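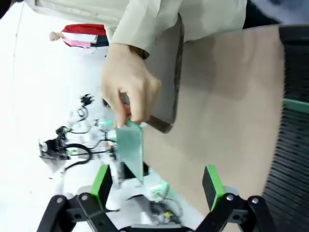
2020년 7월 3일
작성: Boonsong Luangrath

오늘은 Khamphan 쪽 인계 동작 플래너를 다시 붙잡고 있었다. 사람이 기판을 내밀 때 손목 카메라 추정값이 한 박자 늦게 들어와서 그리퍼가 자꾸 옛 위치로 가려고 하는데, 필터 창을 20프레임에서 13프레임으로 줄이니 한결 얌전해졌다(그래도 기판이 기울어지면 여전히 각도가 튄다. 녹색이 반투명이라 윤곽이 배경에 묻히는 것 같다).
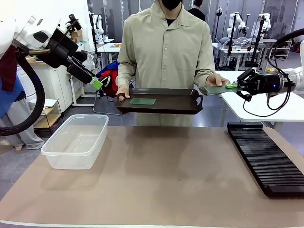

트레이 위 기판과 그리퍼가 쥔 기판을 한 물체로 합쳐 버리는 문제도 남아 있다. 로그 151번을 열어 보면 두 마스크가 붙는 순간 계획이 통째로 취소되는데, Porcombe 브랜치의 분할 코드를 가져오면 나아질까 싶어 일단 병합만 해 두었다. 혹시 먼저 손대실 분은 충돌 검사 여유값부터 봐 주시면 정말 고맙겠다. 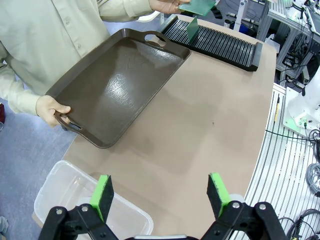
손목 카메라 시점. 슬롯 랙에 기판 한 장, 사람 손에 한 장.

랙 슬롯 검출은 생각보다 잘 되는 편! 다만 트레이 면에 조명이 비치면 깊이값에 구멍이 생긴다. 월요일에 노출 고정해서 다시 돌려 볼 것. 설정은 커밋 214에 있음.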